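Bench notebook, two-arm cell (the Lakach bench)
Friday, started a little after eight

Kerstin had left me a note that the right arm was faulting at the wrist again, so the slipper sorting waited and I got the hex keys out first. I do like a quiet morning with this cell! Controller log says 2,141 cycles since the last time anybody went over the bolts, and I'm a bit ashamed of that, as the last initials on the sheet are mine.

Base plates first. Left one was fine all the way round. Right one had a bolt on the inboard side that I could turn with two fingers, so out it came, cleaned the threads, a dab of the blue stuff, back in and snugged down with the little torque wrench (Yusri, it's back in the Markosport drawer, where it lives, please let it live there). Then I ran both arms slowly in over the middle of the bench with the slippers set out and watched the cables the whole way. 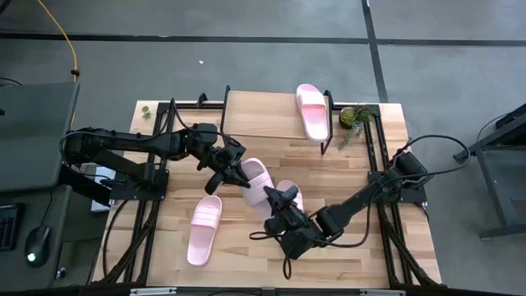

The fault, as far as I can tell, is a connector and not the motor. I could bring it on three times out of five by wiggling the plug at the wrist with the arm parked, and after reseating it and adding a fresh tie for strain relief I couldn't bring it on at all. Melati thinks the pins are worn and she may well be right, she usually is with those plugs. There's a spare lead in the Rondonuwu box if it comes back.

Re-zeroed both arms after lunch. Left took it the first time. Right was off by 26 encoder counts at the wrist, so I did it over, slower, and it came in nicely. Speed is capped at half in the config until Monday, please leave it there, even if it's painful to watch.

Ran 100 grasps on the slippers to finish. No wrist faults, four missed pickups, all with the strap facing away from the gripper, so that's one for Kurniawati's grasp settings and nothing to do with the wiring.

Still to do: order rail bolts, print a new cable clip for the right shoulder, ask Kerstin whether she saved the log from her last fault.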